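Taming the small stuff: one big bin, once a week

I used to be a basket person. A basket on the hall table, a basket by the microwave, one on top of the fridge that I could only see into by standing on a chair. Every one of them was full of small things that didn't live anywhere, and whenever I needed my glasses I went through all of them swearing.

So a while back I gave up on baskets and went to one big bin for the whole house. Mine came secondhand out of a workshop over in Gorkmont and it weighs a ton, but any deep tub with an open top will do the job (a dishpan is too small, I tried). All week long, anything that turns up where it shouldn't goes in there. Once a week it all comes out again, and that second bit is where most people fall down!

A few things I've picked up along the way:

Get one with sloping sides if you can find one. Things slide to the bottom where you can see them, and your arm can reach the corners.

Don't line it. I put a towel in the bottom of my first one and all that happened was that screws and earrings went under the towel.

Keep it at waist height. Mine sits on an old bench in the laundry room, and the week I moved it to the floor I didn't sort it at all.

When you sort, take the big pieces first. I know it's tempting to go for the interesting little thing in the corner, but if you lift out the long and blocky stuff you'll stop knocking everything around, and the little things are right there waiting for you.

Soft cases get opened before they get put away. Every single time! I once put an empty glasses case neatly in the drawer and spent two days hunting for the glasses, which were on the windowsill.

Anything shiny and anything black is worth a second look before you call the bin empty. Dark things vanish against a dull gray floor, and shiny ones tuck themselves up against the wall. I run my hand around all four corners at the end.

Cleaning it is easy enough. If yours is painted metal like mine, use warm water with a squirt of dish soap and a soft brush, then dry it properly with a rag – rust gets going fast in the seams. Don't bother with the scratches. I spent a whole afternoon in September rubbing at scuff marks with baking soda and they're all still there.
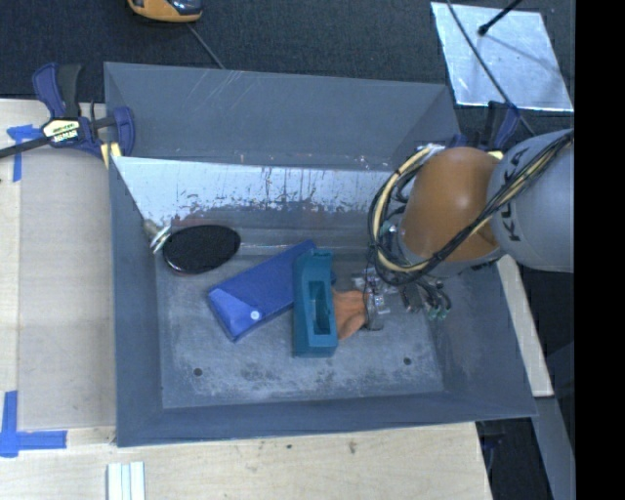 Hagos Nigatu

A long case lying on a slant like the blue one is a pain to get hold of when something else is sitting across the end of it. Take the top piece out first, the teal one in this case, and then pick the case up by the middle. If it has a flap with a button, check it's done up before you lift, or you'll be picking the contents up off the floor.

Holes in the bottom are fine, by the way, as long as you know about them. I stick a bit of tape underneath, and it keeps the crumbs off the bench too. Change the tape when it goes gummy.

Next time I'll get into what to do with the things that come out of the bin and still don't have a home. I've got a shoebox for those, and the shoebox is getting full.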